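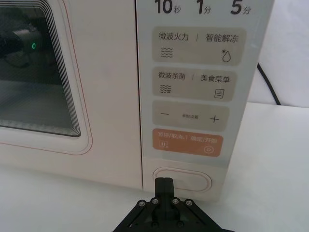 It would be worth it to me for the door button alone, a reader with stiff hands wrote to us after we first mentioned the Podance kit this spring, and we have had a good many letters along the same lines. So it's a pleasure to report that Grurow has opened orders for the kit as of June 2022, with the first boxes due to go out in September.

For anyone who missed our earlier note, Podance is a two-finger gripper with a small camera at the wrist, sold along with the software that teaches a robot arm to work ordinary kitchen appliances. Grurow has started with the microwave oven, and specifically with the kind that has a push button under the control panel to let the door go. That may sound like a very small job to build a product on (we thought so too, at first!), but anyone who has tried to help a parent or a neighbor with a stubborn door will know how much of a meal can hang on it.

The practice oven in Grurow's workroom is a cream-white model with Chinese labels, quick-time marks for 10 seconds, 1 minute and 5 minutes, and an orange button at the bottom of the stack for starting and stopping. The oval door release sits below all that, and the gripper goes at it with a single finger.
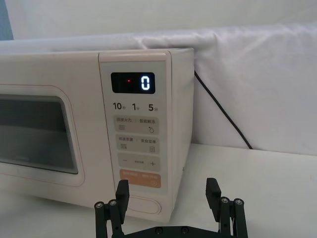

What it costs

The full kit, with gripper, camera, mounting plate and software, is $965. People who already own a camera that fits can leave it out and pay $580. Neither price includes the arm itself, so please do check the list of arms on the order page before you get your heart set on one. Nikolovski is handling sales and repairs in this country, and will install the kit at your home or workplace for an extra fee that depends on how far they have to drive.

Each kit comes with 3 lessons already loaded, for pressing the door release, swinging the door wider and pressing start. New lessons can be added by guiding the arm through the motion by hand, and Grurow suggests doing so in good, even light and with the oven kept in the same spot on the counter.
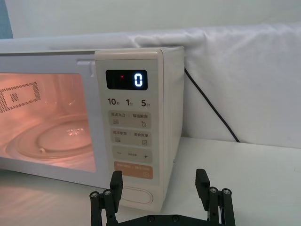

My only worry is what happens when we replace the oven, another reader wrote, and we passed that along. Grurow's answer is that a different oven needs its door lesson taught again, and that support by phone is included for 2 years.

Idex will have a kit set up in its showroom all summer for people who would like to try it before ordering, and the staff there are happy to let you take your time.
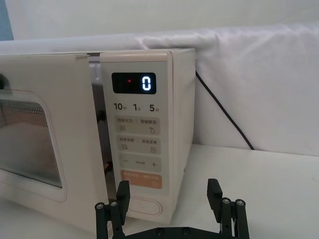

Podance's gripper in front of the practice microwave, with the door ajar. Photo: Grurow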